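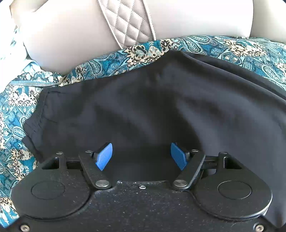 Folding laundry used to eat my whole Saturday, mostly because I'd dump everything in one heap and then stand there sighing at it. Now I work in layers, right on a seat in the living room. The patterned stuff goes down first, laid out as flat as I can get it, and the plain dark things go on top. My navy-black piece is still a wrinkly bunch over the teal paisley cloth, and that's fine, we're getting to it!

Start with the hem. Run your fingers along the fabric until you feel stitching, then pull that edge straight (mine likes to curl over whatever is under it). Once one hem is straight, smooth away from it with the flat of your hand. Don't tug at the middle, you'll just make new creases.

Next, fold in half, hem to hem, and smooth again. Then thirds. I stop there for anything thick, but thin cotton can take one more fold and still stack nicely.

Leave the paisley for last. It's my favorite, I found it at a market in Stutbridge one November and I'm a little fussy with it. I fold it pattern side in, so the color doesn't fade on the shelf.

Dark pile on the left, patterned pile on the right, and into the closet they go before somebody sits on them.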